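Cutting down on energy drinks without the headaches?
Posted in Food, Drink and Everyday Health

Celeste Veloso
I've been having energy drinks since I moved on to the early shift at Westent. It started as one in the car and now it's two or three before lunch, plus tea at home. I'd like to get down to one a day or none. Last October I stopped dead on a Monday and had a headache so bad by the evening that I gave in and bought a four-pack. I don't smoke, I sleep 6 hours on a work night, and my blood pressure was fine at the last check. Has anyone done this while still getting up at a stupid hour? I don't want to swap to coffee as it upsets my stomach.

2 answers. Viewed 2,032 times.

Aníbal Louro
Don't stop dead. That's what went wrong the first time. I came down from four cans over a couple of months and had one bad afternoon in the whole lot.

Write down what you have for a week before you change anything. Put the time next to each one. Mine were nearly all before ten in the morning, with one at three in the afternoon that I'd forgotten I was even having. Include the tea, and any cola.

Then work through it in this order.

Read the can, and read the right part of it. The front is there to sell it to you. It will tell you about the sugar and the flavour in big letters, and the caffeine is usually in small print round the back. No sugar doesn't mean no caffeine -- I made that mistake for a year and thought I'd switched to something lighter.
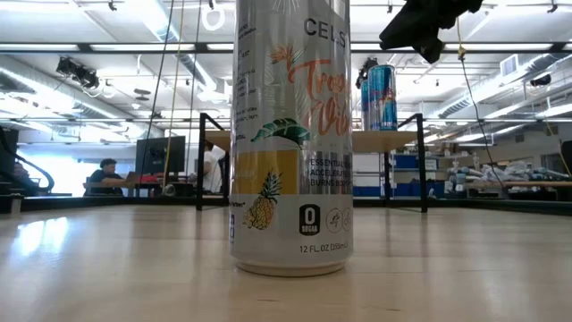
Drop the latest one of the day first. It's the one that spoils your sleep, and if you sleep better you'll miss the others less. Leave the morning ones alone until you've done a full week without it.

Make the next one smaller. Pour half into a flask or a glass with a lid and put the rest in the fridge for tomorrow. It goes a bit flat. You get used to it.

Hold each step for 7 days at least. If you get a headache, stay where you are for another week and don't go back up. Drink water with it and eat something before you leave the house, even if it's only toast.

Move your first one later. I used to have mine in the car park. Now I have it at my first break, 90 minutes into the shift, and most days one is enough.

If the headaches are really bad or your heart is racing, ring the surgery or ask a pharmacist. Some painkillers have caffeine in them as well, so check the packet.
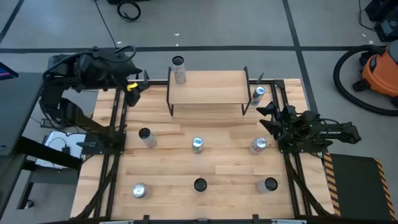

The other half of it is where you keep the stuff. I drank more when there was plenty in sight, simple as that. A can standing on a raised shelf with more on the table round it looks like an open invitation when you're tired, and I had much the same thing going on next to my kettle. I moved mine to the cupboard under the stairs and only brought one up the night before. Stop buying multipacks too. They're cheaper per can but you'll drink them faster. My sister-in-law keeps hers in the boot of the car, though I wouldn't in summer.

Maëlys Leblanc
Decaf tea. Took me two weeks. The Cotik one is all right, the others taste of cardboard. Also go to bed earlier if you can, six hours isn't much for that shift.

Celeste Veloso
Thanks both. I've done the list and it's worse than I said -- there was one on Sunday evenings as well. Going to drop that and the lunchtime one first and leave the car one for now. Will look out for the decaf.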